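로봇 자동화 실습 강의노트 6주차
협동로봇으로 전자기판 다룰 때의 안전수칙, 표준, 작업 관행

지난주에 그리퍼 선정까지 했음. 오늘은 규칙 얘기. 재미없다고들 하는데 실습 평가의 절반이 여기서 나옴. 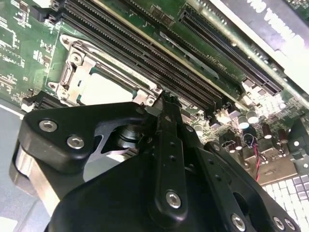 시작 전에 용어부터 정리. 섞어 쓰면 보고서에서 감점함.

로봇: 팔 + 제어기. 엔드이펙터는 포함 안 됨.
로봇 시스템: 로봇 + 엔드이펙터 + 작업물 + 센서, 지그 같은 주변장치.
로봇 애플리케이션: 시스템이 실제로 하는 작업까지 포함한 것. 위험성평가는 이 단위로 한다.
협동로봇이라는 말은 편의상 쓰는 말임. 로봇이 협동인 게 아니고 애플리케이션이 협동인 것. 팔 자체가 인증 받았어도 끝에 날카로운 공구 달면 그걸로 끝. 시험에 매년 냄.

1. 표준 어디를 봐야 하나

ISO 10218-1 : 로봇 본체. 제조사가 지키는 것. 우리는 매뉴얼로 확인만.
ISO 10218-2 : 시스템 통합, 애플리케이션. 우리가 주로 볼 것.
ISO/TS 15066 : 협동 운전. 인체 부위별 접촉 한계값이 부록에 있음. 개정판 10218-2 쪽으로 내용이 많이 들어갔으니 판 번호 꼭 확인할 것.
ISO 12100 : 위험성평가 일반 원칙. 용어랑 절차가 여기서 나옴.
ISO 13849-1 : 안전 관련 제어 부품, PL 등급.
ISO 13850 : 비상정지.
IEC 61340-5-1 : 정전기 관리. 로봇 표준이 아니라서 다들 빼먹음. 기판 다루는 조는 필수.

전문은 도서관 단말에서 열람. 출력 금지, 캡처해서 단톡방에 올리는 것도 금지. 작년에 문제 됐음.

국내 적용은 산업안전보건법 쪽도 같이 봐야 하는데 이건 9주차에 따로 한다. 오늘은 국제표준만.

2. 위험성평가 순서

한계 결정 → 위험원 식별 → 위험 추정 → 위험 판정 → 위험 감소 → 다시 처음으로.

한계 결정에서 대충 쓰는 조가 많음. "기판 부품 작업" 이렇게 쓰면 안 되고 최소한
- 작업물 종류, 크기, 무게
- 누가 접근하는지 (학생, 조교, 청소 인력도 포함)
- 어느 방향에서 접근하는지
- 작업 공간 경계를 뭘로 정했는지
- 예측 가능한 오사용 (손으로 기판 누르면서 로봇 돌리기. 꼭 있음)
까지는 써야 함.

위험원은 기계적인 것만 있는게 아님. 끼임, 충돌, 찔림 외에 전기, 열, 정전기, 인체공학, 조명까지 본다. 우리 작업에서 제일 흔한건 손가락 링크 사이 끼임. 링크 구조 그리퍼는 손끝만 보지 말고 뒤쪽 관절 사이 틈도 볼 것. 손끝 힘을 아무리 낮춰도 링크 안쪽은 지렛대 비율 때문에 힘이 다르게 나온다.

위험 감소는 3단계. 순서 바꾸면 안 됨.
(1) 본질적 안전 설계. 모서리 둥글게, 속도 힘 제한, 틈 없애기
(2) 방호장치. 가드, 광커튼, 안전 매트, 안전 정격 감시
(3) 사용 정보. 경고 표지, 교육, 절차서

보고서에 (3)만 잔뜩 쓰는 조 있는데 스티커 붙였다고 위험이 줄지 않음. (1)에서 뭘 해봤고 왜 안 됐는지 쓴 다음에 내려갈 것.

3. 협동 운전 방식

예전 분류로 네 가지. 개정되면서 이름이랑 묶음이 바뀌었지만 현장 문서는 아직 옛날 이름 많이 씀.

감시 정지: 사람이 들어오면 멈춰서 대기. 전원은 유지, 정지 상태를 감시.
핸드가이딩: 손으로 잡고 끌기. 인에이블 장치 필요.
속도 및 이격거리 감시(SSM): 사람과의 거리에 따라 감속, 정지.
동력 및 힘 제한(PFL): 접촉을 허용하되 한계값 아래로.

실습실 셀은 PFL + 감시 정지 조합으로 설정되어 있음. 임의로 바꾸지 말것. 안전 설정 비밀번호는 조교만 갖고 있고, 체크섬을 매번 대조한다. 체크섬 다르면 그날 실습은 중단.

PFL에서 헷갈리는 부분. 준정적 접촉(눌려서 못 빠져나감)이랑 과도 접촉(부딪히고 밀려남)은 한계가 다름. 기판 작업은 거의 항상 아래에 작업대가 있음 → 손이 작업대와 그리퍼 사이에 눌리는 경우를 먼저 본다 → 준정적 기준. 압력 기준도 같이 봐야 함. 손끝이 가늘면 힘이 작아도 압력은 커진다. 면적으로 나누는 거니까. 힘만 재고 통과라고 쓴 보고서는 돌려보냄.

4. 우리 셀 운용 기준

표준에 있는 숫자 아님. 실습실 내부 기준이다. 인용할 때 구분할 것. "ISO에 따라 20mm/s" 라고 쓰면 틀린 거임.

기판 위 접근 속도: 20 mm/s 이하
부품 위 경유점 높이: 29 mm
자유 공간 이동 속도: 300 mm/s 이하
손끝 패드 교체 점검: 14일마다

경유점 높이는 기판 면이 아니라 그 기판에서 제일 높은 부품 꼭대기에서 잰다. 전해 커패시터나 방열판 있는 기판이면 여기서 차이 많이 남. 기판 면 기준으로 티칭했다가 커패시터를 옆으로 밀어버린 조가 작년에 있었음.

접근은 수직으로. 슬롯 사이로 비스듬히 들어가는 경로는 시뮬레이션에서 멀쩡해 보여도 손끝 뒤쪽 링크가 먼저 닿는다. 충돌 모델에 손끝만 넣지 말고 그리퍼 전체 + 케이블 + 카메라 브래킷까지 넣을 것.

소켓 주변은 접근 금지 구역으로 먼저 잡고 시작. 핀 휘면 복구 안 됨. 소켓 작업이 과제인 조만 조교 입회하에 해제.

메모리 슬롯: 걸쇠 상태 확인 후 작업. 힘은 양 끝에 고르게. 한쪽만 누르면 슬롯이 아니라 기판이 휜다. 기판 밑에 받침 없으면 삽입 작업 자체를 하지 않음.

가는 전선: 로봇으로 당기지 말 것. 경로 근처에 전선이 있으면 작업 전에 사람이 정리하고 고정. 전선 걸림은 힘 센서로 늦게 잡힌다.

작업과 무관한 물건은 작업 반경에서 치움. 키보드, 머그컵, 휴대폰. 키보드는 특히. 정지 상태에서 키 눌려서 프로그램 재시작된 적 있음. 티칭 중 노트북 쓸 조는 반경 밖 보조 테이블 사용.

5. 정전기(ESD)

- 손목 스트랩은 매 수업 시작할 때 테스터로 확인. 끼고만 있으면 소용 없음
- 작업대 매트 접지 확인
- 그리퍼 손끝도 접지 경로에 포함해서 본다. 금속 손끝이 그냥 떠 있으면 그게 대전체가 됨
- 반대로 금속 손끝을 바로 접지에 물리면 방전 전류가 커짐. 소산성 재질 패드를 쓰고 저항값을 기록
- 3D 프린트 손끝 만들어 온 조는 재질 적어서 낼 것. 일반 PLA는 절연체라 대전됨
- 기판은 차폐 봉투에서 꺼내서 바로 지그로. 봉투 위에 올려놓고 작업 금지, 봉투 바깥면은 안전한 면이 아님
- 기판 전원 분리, 코인 배터리 제거 여부까지 점검표에 적는다

습도 낮은 날은 조교가 실습 여부 판단.

6. 체결부, 엔드이펙터 점검

나사 풀림이 제일 많은 고장. 링크에 육각 구멍 나사 여러 개 들어가는 구조면 전부 아이마킹(선 긋기) 해놓고 시작 전에 선 맞는지 눈으로 확인. 어긋났으면 손으로 대충 조이지 말고 토크 드라이버.

떨어진 나사가 기판 위로 가면 단락. 찾기 전까지 전원 투입 금지. "어디 갔겠지" 하고 넘어가는 조는 그 주 실습점수 없음.

전원 꺼졌을 때 그리퍼가 물고 있는지 놓는지 매뉴얼에서 찾아서 적을 것. 둘 중 뭐가 안전한지는 작업마다 다름. 물고 있는 쪽이 안전하다고 외우지 말 것, 손이 물렸을 때를 생각해보면 됨.

그리퍼 무게와 무게중심은 제어기에 반드시 입력. 안 맞으면 힘 감지가 통째로 틀어진다. 손끝 바꿨으면 다시 입력.

7. 비상정지와 재시작

- 비상정지 버튼은 팔 뻗어서 닿는 곳. 의자 위에 올려둔 펜던트는 인정 안 함
- 비상정지는 보호정지가 아님. 평소 멈추는 용도로 쓰지 말 것
- 버튼 해제만으로 움직이면 안 됨. 해제 → 원인 확인 → 별도 재시작 동작
- 재시작 버튼 누르는 사람은 셀 전체가 보이는 위치에 선다
- 누르기 전에 소리내서 "재시작" 하고 대답 들은 다음 누름
- 손이 물린 상황: 비상정지 먼저, 그 다음 수동으로 벌림. 역방향 조그로 빼려고 하지 말 것. 방향 헷갈리면 더 물린다

8. 사례

Perron 라인. 메인보드 검사 공정에서 손끝을 더 가는 걸로 교체, 위험성평가 갱신 안 함. 힘 값은 그대로였지만 압력은 기준 초과. 내부 감사에서 지적. → 엔드이펙터 변경은 무조건 재평가 대상.

Uvley 시험실. 안전 구역을 소프트웨어 평면으로만 잡았는데 작업대를 옮기고 좌표계를 안 고침. 평면이 엉뚱한 데 있었던 것. → 고정물 이동하면 검증 다시. 작업대 다리 위치를 바닥에 표시해두는 것도 방법.

Clirnulis 조립셀. 문서는 훌륭했는데 실제 설정값이 문서랑 달랐음. 누가 언제 바꿨는지 기록 없음. → 변경 이력, 체크섬.

세 건 다 토론 문제로 쓰니까 미리 읽어오기. 자료는 강의실 공유 폴더.

9. 기록

Sturnura 프로젝트 양식 그대로 쓸것. 항목은
조 번호 / 작업 내용 / 엔드이펙터와 손끝 재질 / 속도, 힘 설정값 / 안전 체크섬 / ESD 점검 결과 / 이상 유무 / 조치 / 서명

이상 없음도 적는다. 빈칸은 안 한 걸로 봄. 아차사고는 점수 안 깎으니 숨기지 말고 적을 것. 숨겼다가 나중에 나오면 그땐 깎음.

힘 측정값은 측정 위치, 방향, 스프링 상수, 패드 종류까지 있어야 재현이 됨. 숫자 하나만 달랑 있으면 측정 안 한거랑 같음.

과제

1) 자기 조 작업에 대해 위험원 목록 작성. 정상 운전, 티칭, 청소, 고장 복구 네 상황 전부.
2) 각 위험원마다 감소 조치를 단계 번호와 함께.
3) 손끝 접촉 면적 계산, 준정적 기준과 비교. 손계산 과정 포함.
4) 접근 금지 구역 도면. 기판 좌표계 기준으로 그리고 높이도 표시.

제출은 목요일 수업 전까지. 파일명에 조 번호. 다음주는 안전 정격 입출력이랑 PL 계산, 계산기 가져올 것. 13849-1 블록도 부분 읽어오고.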